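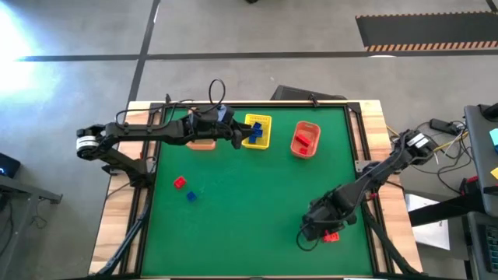

A sorting station is a flat surface, a set of containers and a rule. The rule takes a minute to write. The surface and the containers take longer, and most of the trouble people have with small parts can be traced to one or the other.

Toy bricks are a useful load for working this out. They are light, they don't roll, and their colors leave little room for argument. They also have studs, which catch on each other and on the lip of anything too narrow. A bin that copes with bricks will usually cope with hardware, clips and craft supplies of the same size.

Start with the surface. Green is the usual choice for work mats, and it suits red, blue and orange pieces well. It suits green pieces badly, and a household with a mixed collection should keep a sheet of white card nearby. Gloss is the second question. A glossy top wipes clean and lets a brick slide, but it throws back whatever light is above it.
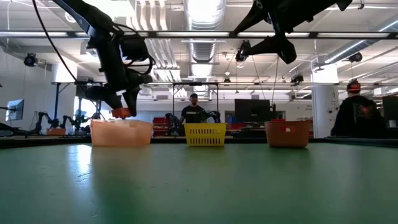
Glare matters most with small dark pieces, which are easily lost next to a bright patch. Moving the lamp to one side is the cheap fix. A matte mat is the other, at the cost of more drag under the hand. Scratches show sooner on gloss and make no difference to the work.

Containers come next. Translucent plastic shows the fill level from the side, so a bin can be checked without leaning over it. Slotted baskets weigh less and let dust fall through, but thin parts will work their way into the slots. Opaque bins hide the contents and need either a label or a color that matches the load. In the Wihongi range, a small bin is rated for almost 800 grams of mixed brick, well past the point where the pile begins to spill.

Matching bin to brick is the obvious arrangement, and it isn't always possible. Orange bricks in an orange basket and red in a red one can be read at a glance. Blue bricks in a yellow basket have to be learned, though the contrast makes a stray easy to spot.

Spacing is simple:

Set the containers in one row along the far side, with a hand's width between them.

Put the widest at one end, for the color with the most pieces.

Keep spare bins out of the row until they are needed. One parked in front of another blocks the reach. 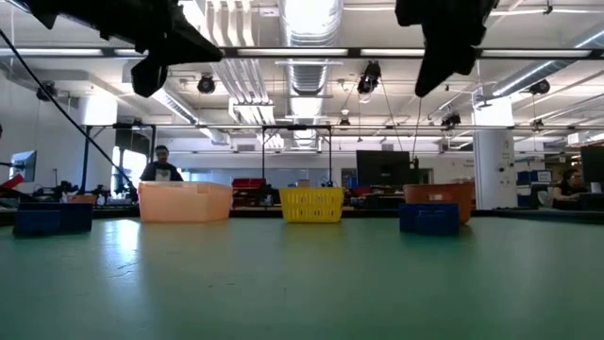

Edges and fill

A raised edge on the far side stops bricks from leaving the table. Jarnholm sells a clip-on version in black. A length of square molding does the same job. Leave the near side open, which makes it easier to sweep leftovers into a tray.

Loose fill takes up more room than people expect. Bricks dropped in at random lie studs up, studs down and crosswise, and the heap crowns in the middle well before the corners are full. A light shake settles it. Pressing down does not, and tends to lock pieces together.

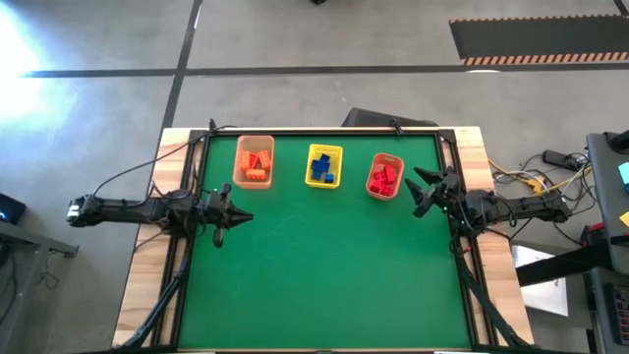 For a batch of 200 pieces, three small baskets are enough if the colors are fairly even. Above that, empty each basket into long-term storage when the heap reaches the rim. Sorting into a full container is slow, and the overflow lands in the neighboring one.

Leave the middle of the mat clear. It is the working area, and finished piles left there get mixed back in. Spread the unsorted pieces one layer deep, take one color at a time, and begin with the color that has the fewest pieces.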